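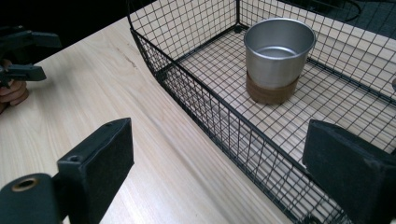
First cup in the new basket!

Saturday morning and I'm finally sorting out the tea corner. Been putting it off since May, so I'm far too pleased with myself already.

The basket is plain black wire mesh and I love it. You can see straight through to the table, so no more crumbs hiding for weeks like they did in the old tin tray.

The cup's the metal one with the brown sleeve round the bottom. Thaís Rangel gave it to me when I moved to Jarnton and I've drunk out of it nearly every day – it gets the best spot, no arguments.

Plan so far: cups at one end, tea tins at the other, spoons in a jar in the middle. I've got 36 teabags of the smoky stuff to find a home for too (Ivone Sampaio, this is your fault and I thank you!)

Also moved the sugar. It was on the top shelf, a full 500 g bag, and I needed the step stool every single time. Why did I live like that?

2 more cups to go in once they're washed, then the teapot can sit next to the basket. I've been grinning at a bit of wire all morning.

Kettle's on. If you've got a good way of keeping teaspoons from wandering off, tell me please – I used to have 6!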